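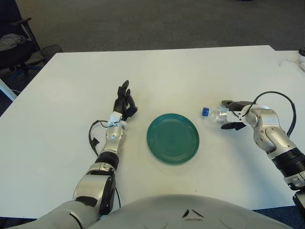
What size plate should a small shared kitchen buy?

A plate with a flat base and a wide rim, small enough to lie flat in the cupboard and in the sink. For the kitchen in this report we settled on one size for everybody and stopped buying any others.

Plates and Bottles in a Shared Student Kitchen
Project report, Household Studies
Submitted 1 Apr 2019

Introduction

Brorholm is a student residence with a kitchen on each floor. Our group lives on the second floor and chose our own kitchen for the project because we could work in it at any hour. The kitchen had too many plates of too many kinds, and the recycling tub was always full of plastic water bottles. We wanted to know which plates people would pick if they had the choice, and whether a refill jug would cut down on the bottles.

The project was limited to the table, the plate cupboard, the sink and the recycling tub. We did not look at cooking, pots or the fridge, although other residents asked us to do something about the fridge.

Background

Most of the plates at Brorholm were left behind by earlier residents. Some came from the second-hand shop on Pramgate and some from people's parents. They did not stack well. The deep ones sat on top of the flat ones at an angle, and the heavy stoneware ones were usually at the bottom where they were awkward to get out. Two had chips on the rim and were still being used.

The bottles were a different problem. Residents bought them in packs at the supermarket at Sostcombe, drank half and left the rest on the table. It was hard to tell later which bottle belonged to whom, so they were tipped out and thrown in the tub.

Method

We emptied the cupboard and sorted the plates into flat plates, shallow dishes with a rim, and bowls. Each kind was given its own shelf, with a strip of masking tape on the edge to label it. Chipped plates were removed. Residents were told that they could use whatever they liked and should put it back on the same shelf.

For the plate part we kept a tally sheet on the inside of the cupboard door. Anyone taking a plate made a mark in the right column. The sheet stayed up through the winter term. At the end of it we had 508 marks, and we threw out the ones made in the wrong colour pen, as these were from an evening when visitors had been drawing on the sheet. That left 439.

For the bottle part we put a glass jug of tap water on the table each morning and asked residents to write their initials on the cap of any bottle they brought in. A marker was tied to the cupboard handle with string. It went missing in the first week and was replaced.

We also tested how easily food and drink spilled during a meal. A person sat at the table with one plate in front of them and a bottle to the right, ate a serving of rice and sauce, and had a drink with the cap off between mouthfuls. Each of us did this with a flat plate and then with a shallow dish. Each serving was weighed out at 400 grams, a large meal but close to what people were eating.

Results

The shallow dishes were the most used. Residents told us they held sauce better than the flat plates and took up less room on the table than the bowls. The plates with raised rings on the surface took longer to wash when egg or cheese had dried on them, as the sponge went over the top of the rings and missed the grooves. Soaking for 10 minutes fixed this in every case we tried.

Flat plates were used mainly for toast. Bowls were used at breakfast and hardly at all in the evening.

In the meal test, sauce went over the edge of the flat plate for most of us and stayed inside the shallow dish. A wide rim also gave us something to hold when carrying a hot serving from the bench. A bottle standing close to the plate was knocked by the elbow more often than we expected, and a nearly empty bottle fell over more easily than a full one. Thin bottles that had already been squeezed did not always stand straight. Moving the bottle further back on the table helped, but it was then out of easy reach for the shortest person in the group.

The jug was popular for the first fortnight. After that it depended on who was up early enough to fill it. Writing initials on the caps worked better. Dark caps were a nuisance because the marker did not show up on them, so we changed to a paint pen.

Problems with the project

The tally sheet relied on people remembering to use it. We know that some did not, because there were evenings with a full sink and no new marks. We also did not weigh the recycling before we started, so we can only say that the tub seemed to fill more slowly. One of our group, Chan, was away for the second half of the meal test and did the flat plate only.

Recommendations

Keep the shallow dishes and give the spare flat plates to the shop on Pramgate. Leave the shelf labels up. Put the soaking instruction on a card above the sink, in large print. Keep the paint pen in the drawer with the scissors, where it is less likely to be carried off.

We have asked the residence office for a second jug. At the time of writing we have not had a reply.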